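Raler: a word list of kitchen and table things

README

What is in this folder

Raler is a small word list with sentences. It contains words for things which people use in the kitchen and at the table, in English as it is spoken in the west of Ireland, with a short note on each word. I began it for my own use when I moved here and could not follow what my neighbours asked me to pass them. Later it became larger, and some teachers of evening classes wanted to have it, so I have put it in order and wrote this file.

The list has over 300 entries. It is not a dictionary and it should not be cited as one. I am a teacher of languages by training, not a lexicographer.

Files

entries.tsv is the main list, one word or expression on each line.
sentences.tsv has the example sentences, joined to the entries by the entry number.
speakers.tsv has one line for each person who gave words.
changes.txt says what was altered between versions.
pictures is a folder with image files.

All text files are UTF-8 with tabs between the columns. Please do not open them in a spreadsheet and save again without looking, as the spreadsheet likes to change the entry numbers into dates. This happened to me in version 3 and I needed an evening to repair it.

Columns of entries.tsv

id: the entry number. Numbers of deleted entries are not used again.
headword: the word in the spelling which the speaker preferred. If the speaker had no preference, I took the more common spelling.
variant: other spellings or forms, separated by a semicolon.
meaning: a short explanation in everyday English.
group: one of 9 groups, for example vessels, cloths, cutting, fire, washing. The full list stands at the top of changes.txt.
heard: "said" if I heard the word in ordinary talk, "asked" if it was given to me as an answer to a question.
speaker: the code of the person.
remark: free text, often empty.

The column "heard" is for me the most important one. When you ask a person directly for old words, you receive the words they remember from a grandmother. When you sit and drink tea, you receive the words they use. Both are good, but they should not be mixed in one lesson without saying it.

How the words were collected

There were seven speakers. All of them agreed that their words may be published, and two asked to stay without name, therefore everybody has only a code. Most of the talks took place in the kitchen of the Hanrahan family, in the late afternoon, while the dinner was being made. I wrote by hand and typed it the same evening. There are no sound recordings.

Aoife Geraghty read the whole list and corrected my explanations. In the places where she did not agree with a speaker, both opinions are in the remark column. The longest discussion was about "press", which is a cupboard, and whether a press in the hall is still a press if there are only coats in it. Entry 41 has the result, as far as there is a result.

Known problems

The group "vessels" is much too big compared with the others. People like to talk about pots.

The words for cloths are not reliable. Three speakers made a clear difference between a dishcloth and a tea towel, the others used both words for both things, and I am not sure that I always noted which cloth was meant.

The words "tray", "server" and "salver" are given as three entries, although one speaker treated them as the same. Learners also ask often what makes a tray different from a large plate. My answer in the remark is that a tray carries other things and a plate carries food, but this does not hold for a baking tray, and I would be glad for a better explanation.

There are very few words for modern things. If somebody wants to add the names for the parts of a dishwasher, I will be thankful.

Some spellings of words which came from Irish are surely wrong. Please write to me before you print them.

Using the list

You may copy and change it for teaching, also in paid classes. Please keep the name Raler and the version number, and do not give the speaker codes to machines that try to guess persons from them. The exercise book Pununen uses an older version of the list with different entry numbers, so the two cannot be joined by id. Itemura is only the name of the script which checks the tabs, and you do not need it to read the files.

Pictures 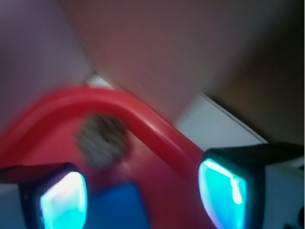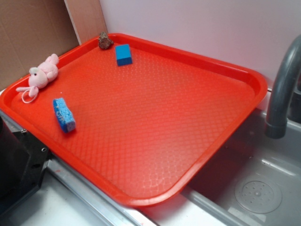
Two pictures, both with red plastic.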